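Section 4 – Folding and packing the garment

Before you start: wipe the table down. Any grit ends up in the fabric. Fold height on the Gingate order is 18 mm max, so no fat corners.

1. Lay the garment out flat. Smooth from the middle outward, palms only.

2. Bring the sleeves in. Check the hems, they like to roll under.

3. Fold sides to center, then bottom up to collar. Line up the edges before you press anything.

CAUTION: do not tug a single corner to fix a crooked fold. Pulls teh whole thing off square – open it up and start over.

Red fabric, white table, first and last. Pale surface in the middle one. 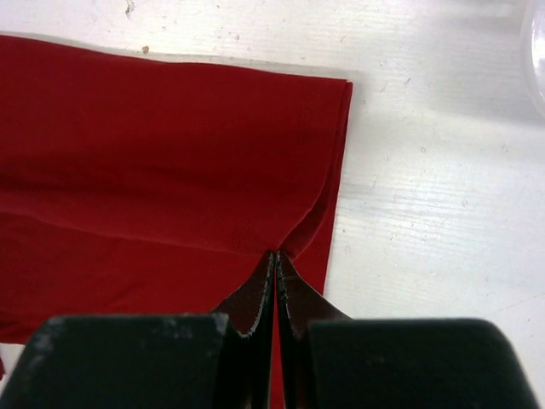
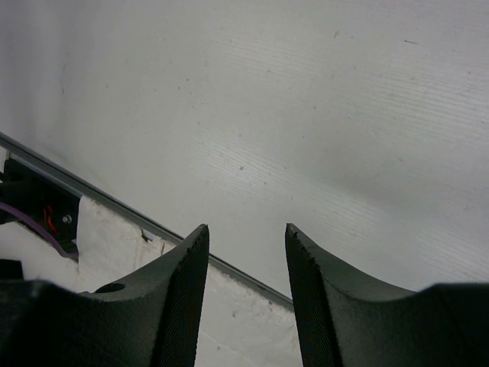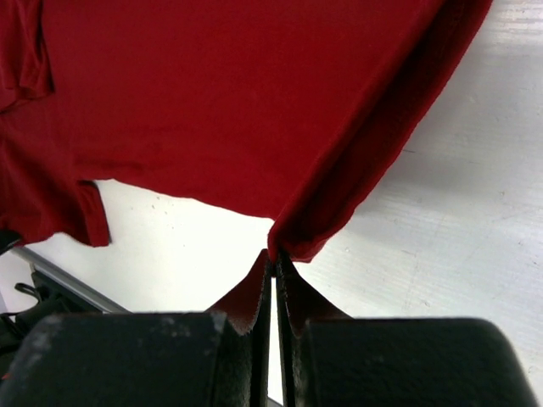

4. Press out ripples. Flat hand, no iron. Silky fabrics slide, so go slower with those.

5. Bag it, fold side down. Label 194 for adult sizes, 202 for kids.

Note: if the label wont stick, bag is dusty. Use a new one. Spare bags are code 953, ask Serpil Duman or Illia Levchenko.

6. Stack in the carton, collars all facing the same way.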